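Ticket: Sockets and charging, upstairs craft room, Dalen
Opened by: Efa Prothero
Status: Open, waiting on Nuno

17/04/2019

Hello Siv, I'm putting this all in one ticket because I've had three goes at explaining it on the phone and I got it muddled every time. Sorry in advance for the length!

So, the problem. The long table in the craft room keeps losing its power. I'll have the sewing machine going at one end and somebody else ironing seams at the other, and then everything on the table stops at once. Lights stay on, radio by the window stays on, it's only what's plugged in at the table. Signe thought it was the iron and took it home to try, and it ran all evening at hers without a murmur, so I don't think we can blame the iron for everything (though I still don't love it).

What I've tried so far:

Went to the fuse box in the hall downstairs first. One switch was down, the one labelled "upstairs back" in Gunnel's handwriting. Pushed it up and the table came back. That lasted until the iron and the little fan heater were both on, then down it went again.

Unplugged the heater. No trouble for the rest of the morning. Plugged the heater in again with the iron off, also no trouble. Both together and it went inside a few minutes. I did this twice to be sure and then stopped, as I didn't fancy making a habit of it.

Moved the heater to the socket by the door. Same thing, down it went. I'd hoped that one was on a different switch but clearly it isn't.

Had a look at the old brown extension lead under the table while I was down there with the torch. The plug was warm, and there's a bit near the flex where the casing has gone cloudy and a bit soft looking. I've taken it out of use, wrapped tape round the plug and written DO NOT USE on it, and it's in the bottom of the cupboard until someone tells me where such things go in Berkville these days.

Reply from Siv Boström:
Thanks Efa, really helpful. The heater and the iron must not be on together in that room, please put a note up. The label on the heater should have a number of watts on it, can you read it out to me? And what is on the table now that the brown lead is gone?

Reply from Efa Prothero:
Note is up, in red felt tip, on the door and on the heater itself. The heater label says 3000 on the top setting, which I hadn't ever looked at, and I've owned up to always having it on the top setting. It's a cold room! The iron label is worn off apart from the make and the last bit of a number, so I can't help you there.

For the time being we've got the white one out on the table, and I'm only letting small things go into it. Machine, lamp, phones, that's your lot. 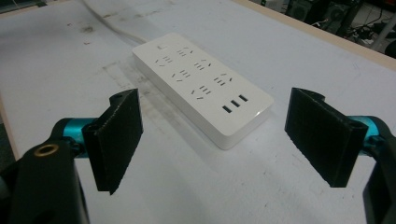

The iron has gone back to the wall socket and gets used standing up at the ironing board like it should have been all along. Gunnel grumbled a bit as she likes to press things without getting out of her chair, but she's come round.

Now, the second half of my problem, and this one is pure convenience. With the brown lead gone, people have started bringing their own plugs for their phones and they take up so much room. I've asked everybody to bring just the cable and use the USB ports. There are three of those, so on a busy evening we'll have to take turns - no great hardship.

One question though. Some of our group have got sewing machines from abroad, and Signe's has a different plug from mine. The sockets on the white one look as if they'd take more than one sort, with all those slots, but I'd like somebody who knows to say yes before she tries it. She's using my machine until then, which means I'm doing the pinning.

Reply from Siv Boström:
Good that you asked. Please leave Signe's machine off it until Nuno Azevedo has been. He's at Parkuvdale this week and will come on to you afterwards. He'll check the wall sockets too, and he'll take the brown lead away with him.

Reply from Efa Prothero:
Lovely, thank you. I'm in from 9 most mornings and the side door sticks, so tell him to give it a shove. Could he also look at the socket behind the fabric shelves? It hasn't been used since the shelves went in back in November and I can't get my arm round to it, but if it turned out to be on another switch we could have the heater over there and everybody would be warm and happy.

No more trips since I moved the iron, by the way. Heater's on low, I'm in two cardigans, and the curtains for Carkgate are getting done. I'll leave the ticket open until Nuno's been.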